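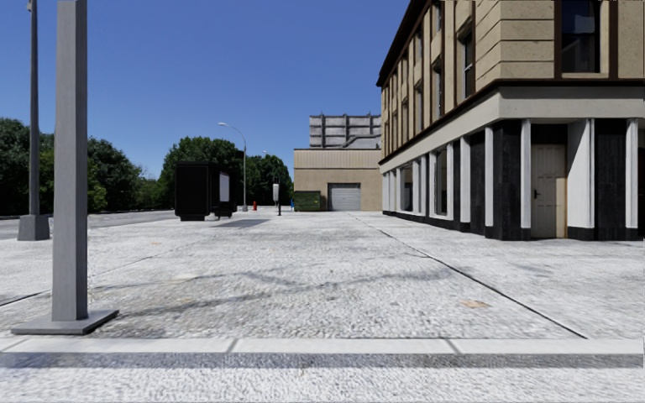 About Julluvlow

Hi, I'm Toshio, and I fix robot mowers and robot vacuums. I started doing it at my kitchen table in Flaltallow, mostly for neighbours, and when the kitchen table stopped being available for dinner I was told (kindly, but firmly) to find somewhere else. So I rented a bench, then a bigger bench, and now Julluvlow is a proper business with a phone number and a kettle.

We look after household and small commercial machines of most makes, including the old ones the shops won't touch. Wheel motors, batteries, brushes, charging docks, chewed boundary wire, bumpers that think they're being pressed all day long. Mowers are the bulk of it from spring onwards and vacuums fill up the winter, although the school holidays always bring in a rush of vacuums that have met a sock.

I came to this from photocopiers, believe it or not! Fourteen years of them. A photocopier and a robot mower have more in common than you'd think: both have rollers, both get full of dust, and both put up an error code that tells you very little. When my own mower died a month out of warranty I took it apart out of pure annoyance, found a cracked connector, and had it back on the lawn before tea. I've still got that mower. It's slow now and the paint's gone chalky, but it does the verge.

How we work

You drop off or post your machine, we open it up, and we ring you with a price before we do anything else. If it isn't worth fixing I'll tell you so, and you can have it back in one piece or leave it with us for parts. Please send the dock as well -- we'd love it if everyone sent the dock. Half the "dead battery" jobs we see are dirty contacts. 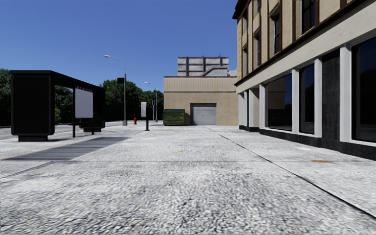 Ruan Ngcobo wrote to us in November: I'd been quoted nearly the price of a new mower by the place I bought it from, and you lot did the wheel motor and the seals and rang me twice to explain what you were doing. I didn't follow all of it, but I liked being rung. My only grumble is that the invoice was in tiny print.

Fair point, Ruan. The print is bigger now.

Who's here

There are four of us. Masaru Ogura does batteries and anything with a circuit board, and he wrote the tester we use on docks, which we call the Jallico after a biscuit tin he built it in. Yuto Kuroda handles mowers and sharpens blades. Ľudovít Zeman answers the phone, chases parts and does the books, and if you've ever had a cheerful email from us at six in the morning, it was from him. I do vacuums, quotes and this page.

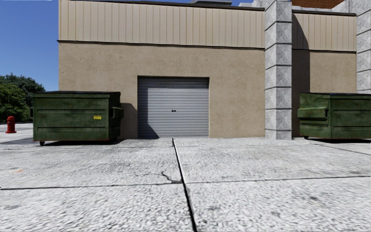
Grey roll-up door, tan wall and clear blue sky.

Parts

We keep 261 different parts on the shelf at last count, and we'll sell you most of them if you'd like to have a go yourself. I'm all for that. Yuto has written up the common jobs in plain language (changing mower blades, cleaning cliff sensors, swapping a side brush) and we'll email you a copy for free. The Furukawa sheet is the popular one, named after the street where he lived when he wrote it. If you get stuck halfway, put the screws in a jar, label the jar and bring the lot in.

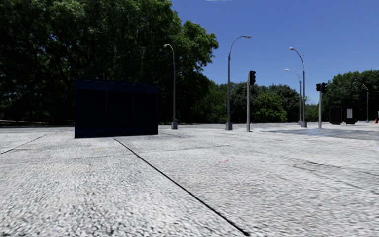 Pale grey speckled paving, with a dark blue structure towards the left.

Turnaround and warranty

Most repairs take roughly 6 working days once you've said yes to the price. Batteries can take longer if we have to order cells. Our work is covered for a year, but blades and brushes aren't, as they wear out. Please empty the dust bin before you post a vacuum. And do take the SIM card out of your mower if it has one, we've got a drawer of them and no idea who they belong to.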